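Slow hands make better teachers

Oct 24, 2018

Most of the talk about teaching robots is about the learning side. I want to talk about the person on the other end, the one doing the showing, because I think we treat that job badly.

At Flonano we set a target of 1000 demonstrations of ordinary kitchen work, all of it by remote control. We ended up with 1172. I sat in on a good part of it and drove the arms for two weeks myself. By July I had come to believe that the extra 172 were the least useful ones we made, and that we would have learned more from half the number done with care.

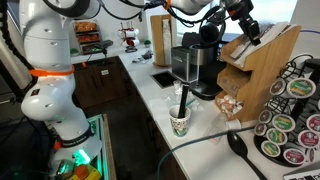
A target does odd things to an operator. People stop showing the task and start showing how fast they can get through it. Wouter Verhoeven could do a coffee run in half the time I could, and his runs were full of small tricks that worked for him and made no sense to anyone else. He would come at a thing sideways because he knew where it was going next. A slow operator has to deal with what is there. Creamer cups are a fair test. With the lowest slot of the organizer filled with them and one more by itself on the counter, a person in a hurry goes for the single one every time. Do that for 1000 runs and you have a robot that has hardly ever been shown how to take one from a pile.

I would pay operators by the hour and take the counter off the wall. I would also let them throw out their own bad runs. At present they can't, and the reason given is that they would throw out too many. I doubt it. The person driving knows better than any reviewer when a grasp was lucky.

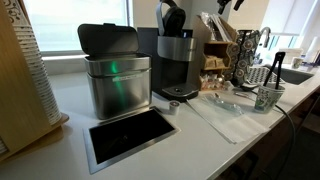 Raghda Hijazi wrote to me after reading a draft and said I was being unfair to speed. Her view is that a hesitant demonstration teaches hesitation, and that the pauses I call care are often just an operator who can't judge depth on a screen. She would rather have hand guiding for the first week, so people feel the weight of the arm before they are given the remote controls.

She has a point about the first week. I still want the target gone.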